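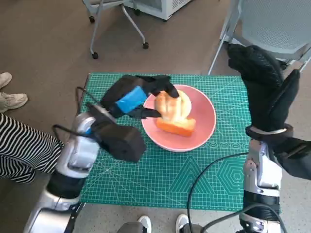

Ticket: Left hand command and recorded state out of step, bread-and-bowl task
Project: Dreneo
Site: Althorpe
Opened: Tuesday, June 11, 2024
Severity: 2
Status: Waiting on retest

Problem
Validator rejects episodes from the bread-and-bowl task. The left finger state lags the left finger command by more than the limit. Right hand passes. Arm joints pass on both sides.

Environment
Recorder build from February. Chunk length 64. Episode cap 600 steps. Head camera and both hands on the same clock source.

Steps to reproduce
Start a recording with both bread pieces on the mat and the bowl to the right. Teleoperate a left-hand pick. Stop and run the validator on the saved episode.
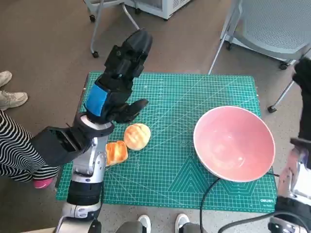
Head camera, left hand above the bread, bowl empty.

Log
Restarted the hand driver. No change.
Swapped the USB port for the left hand. No change.
Replayed a rejected episode with the arms disabled. Lag is in the file, so the playback side is ruled out.
Compared timestamps. Left hand state is stamped when the writer pulls it from the queue. Right hand state is stamped on arrival. The left config still points to the old Kiều reader.
Changed the left config to the current reader and recorded 2 short episodes. Both pass.
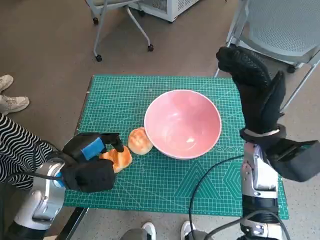
Existing episodes can't be repaired by a fixed shift. The queue delay varies with camera load and is worst during finger closure, the part the policy needs most. Marked them excluded in the index. Do not delete; the arm data is still good for the reach-only set.

Open items
Full-length retest at the 600 step cap.
Check whether the Gunditmont rig has the same left config.
Add a validator check for reader version at episode start.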